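The Long Floor

by Agata Sartori

The woman from Hudec had rented the same house for every trial since July, and by now she knew it better than her own. She knew where the table was and how many steps it took to reach it. She knew the machine would have trouble with the chairs.

"Clear the table, put the food away, push the chairs in," she said. "That's the whole job. My mother did it every night with a cigarette going."

The man from Fulireck wrote this down. His company would buy 300 units if the thing worked, and he had been sent to say whether it did.

The first run was in the house itself and it went badly. The machine took 159 seconds to pick up a tomato. It held the tomato over the table and then put it back where it had been. The log called this a completed task.

"Does it know it put it back?" the man asked.

"It knows it let go."

They moved to the rendered house after lunch. Nothing there could be broken, and the runs could be stacked one behind another. Purkia, the software firm, had promised 256 of them by evening. The woman said she would be glad to see 3 good ones.

She left the man at the desk with the screen and went to call her office. He clicked through the run slowly. He had two children and a kitchen at home, and he kept thinking about the plates in the sink. He tried to picture the black hand among them. He thought it would do all right with the plates. It was the forks he wondered about, and the pan with egg on it, and the sock that somebody always left on a chair.

When she came back he had stopped on three views of the room and set them in a row.

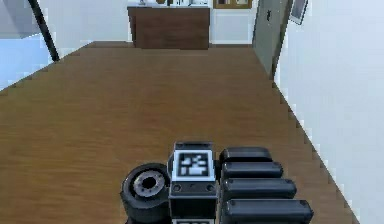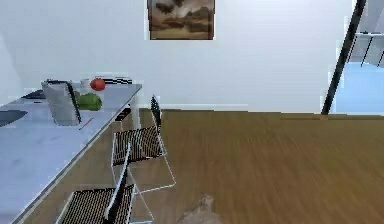

The hand, then the table from close by, then the table from the far end of the floor. 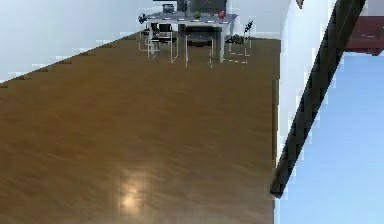 Kurnitz Quarterly, Issue 3, page 159

"It's a long way to that table," he said.

"It gets there."

"And then what?"

She pulled up the other chair and sat down. "Then it picks something up. Most times the right thing. Chairs it still can't do. It pushes one in and bumps the next one out."

"My son does that."

"How old is he?"

"Six."

She waited to see if he would write it down, and he did. Under it he wrote that he couldn't recommend the purchase this year. He turned the page so she could read it.

"Next year?" she said.

"Ask me when it does the forks."

She started the next run. He put his coat on, but he stayed standing behind her chair to watch it.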